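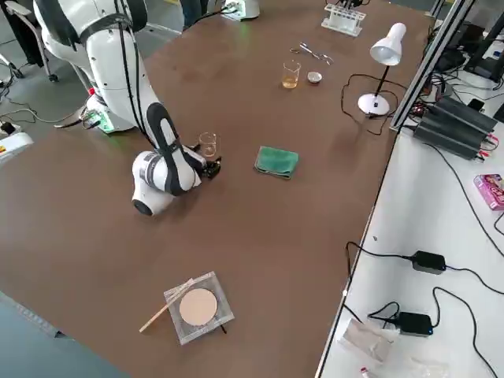
Brown table, scissors and a beaker of something amber

How do I get tea rings off a brown tabletop?
Posted by Nusrat Afridi, 13 Apr 2018

Mine has had them since February. My sister says they add character -- she doesn't own the table.

Hye-jin Jang
Depends on the finish. If it's waxed, rub in a dab of plain mayonnaise, leave it 60 minutes and wipe. Smells like a picnic for a day. Try a hidden corner first.

grokberg71
Tablecloth. Mine is 9 years old and I've stopped looking under it.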